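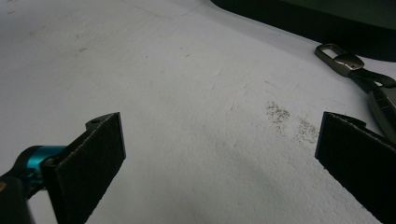
Obinna Okonkwo says I should stop asking who's available and start asking who isn't, which he put in a comment under my first attempt at this question before it got closed for being "mostly a complaint". Fair enough. I've rewritten it with an actual question in it. It's in the third paragraph, if you're in a hurry.

How do you get a rugby second team to say whether they're playing?

I took over as captain of Hunen seconds in December. The previous captain left the group chat within a minute of my saying yes, and I now understand the hurry. We have thirty-odd people on the list and we are, on paper, a very deep squad. On grass we have had 15 once. The rest of the time we've borrowed from the other side, dragged somebody's brother-in-law out of the car park, or played uncontested scrums with a winger at prop who kept asking which way to push.

So: what is the least painful way of getting a firm yes or no out of amateur players by the middle of the week, and what do you do about the ones who say yes and then don't come? I'm not after team-building advice. They like each other very much. You should see the turnout for the curry.

What I've tried so far:

The group chat. There were 1613 messages in it when I last had the heart to look and most of them concern a pair of lost shorts. If I post "who's in?" I get a thumbs up from the same handful, a joke, four replies to the joke, and a photo of a dog. Then it has scrolled away and I have to ask again, and people who've answered get cross at being asked twice.

Ojo, the app the first team use. It's fine. It has a green button and a red button. It also has a yellow one for "maybe", and I would like a quiet word with whoever thought rugby players needed a yellow one. At our last away game I had 5 greens, 3 reds and a wall of yellow.

Ringing round. This works, and I'd recommend it to anyone who doesn't have a job or children.

Shame. I read out the names of the no-shows in the bar after the Relard match, which we lost by a lot. They cheered at each name. One of them was there, in the bar, having missed the game, and he cheered loudest.

We play in a merit league, so cancelling costs us points, and if we do it again before Easter we go down to the division where nobody has showers. I'd also feel bad for the opposition. We were on the other end of it ourselves when a team rang off at nine in the morning and we had to stand about doing a training session none of us wanted.

Any ideas welcome, particularly from anyone who has done this at a club with no money. A small amount of sulking in my replies can be assumed.

Comments on this post

I'd vote to reopen. It's still a complaint but it's got a question mark now.

What time of the week do you ask? We found anything sent before tea gets ignored.

In reply: evenings, after training. Half of them are in the same room as me when I send it, which is its own sort of insult.

3 replies, sorted by most helpful

Funmilayo Chukwu

I ran a third team for longer than was good for me, so here's what I ended up doing. Some of it was stolen from the women's hockey section, who have always been better at this than us.

First, Obinna is right. Turn it round. If you ask for volunteers then saying nothing means no, and people are excellent at saying nothing. Post a team. Pick it as if everyone's coming, with names and shirt numbers, and say that anyone who can't make it has until nine o'clock the following night to pull out. You'd be amazed how quickly a man finds out about his cousin's christening when he sees himself down to play at hooker. You'll get four or five messages in the first hour, all of them no, and that's a good thing. A no on time is worth more than a yes on the morning.

Put the bench up as well, in order. Not "plus subs", real names. People like knowing they're next, and if somebody drops out you move everyone up in the chat where they can all see it.

Second, take the chat away from them. I don't mean close it. Leave them the chat for the shorts and the dog. Start another one where only you can post and call it something dull. Ours was called FIXTURES and it had three messages a week: the team, the changes, and the meet time with a postcode. Replies came to me directly. It's a bit more work on the phone but you're only reading things that matter.

Third, the drop-outs. I've seen fines tried. All that happens is that the honest ones pay up and the others owe you for ever, and you turn into a debt collector with a whistle. What I did was simple. If you said yes and didn't come, without a decent reason, you started the next game on the bench, even if you were the best player we had. I only had to do it to one person. He was our fly half, he was furious, we lost, and I'd do it again tomorrow. After that they rang me.

You need to be grown up about decent reasons, mind. Shift work, sick kids, a car that's died, all fine, and say so out loud. I kept one lad on the list for a whole season who played twice, as he was on nights at a warehouse and always told me by the middle of the week. He was more use to me than some of the people who lived behind the posts.

Last thing: find out who drives. I had seven players who'd all quietly go missing for away games and I had them down as lazy. They hadn't got lifts and didn't like to ask. I started putting the cars up with the team, driver and passengers, and away turnouts came up to nearly the same as home. If you only do one thing off this list I'd do that one.

Comments on this reply

The cars! We never thought of the cars. I've just gone down my yellows and a good half of them don't drive.

Does posting the team first not upset the ones who aren't in it?

In reply, from Funmilayo: Yes. They get over it by the time they've been moved up twice, which at your level will be the following morning.

Prop Idle

Just pay someone to do it. Our club got sponsorship off Nendico a couple of seasons back and put a bit of it towards a team manager who does all the chasing. Works brilliantly, the captain just turns up and plays. We got 3000 for the year and it covered kit as well.

Also make them buy a jug if they miss. Always worked in my day.

Comments on this reply

He did say no money.

In reply: Well he could get some.

Who's buying the jug if they're not there?

In reply: They buy it the next time.

In reply: And if they're not there then?

(Further comments on this reply have been moved to chat.)

tightheadted

Similar boat here, fourth team, so consider this a report from further down the well.

Turning it round helped us, but be careful with the deadline. We set ours too early and people pulled out just in case. Most of our lot don't know their weekend until someone at home tells them. We moved it back a night and lost fewer.

I'd also say ring three people and no more. Pick your front row. If you've got a front row you've got a game, and everybody else can be found – I've played centre with a man who'd come to mend the boiler. He was quite good. Once I'd stopped ringing the backs I got my evenings back, and the backs never noticed.

On the app, ask whoever runs it for your club whether maybe can be switched off. On ours it could. There was some unrest.

Don't read names out in the bar. They enjoy it.

Comments on this reply

Marked as accepted along with Funmilayo's, or it would be if the site let me pick two, so hers has the tick and you have my gratitude. Update for anyone who finds this later: posted the team the new way last week with the cars underneath. Six noes by bedtime, two moved up off the bench, one argument over who has to go with the scrum half, as his boot smells of something. Fourteen turned up. The fifteenth went to the wrong ground, but he did set off.

Did you put the postcode in?

In reply: I did. It was for the wrong ground.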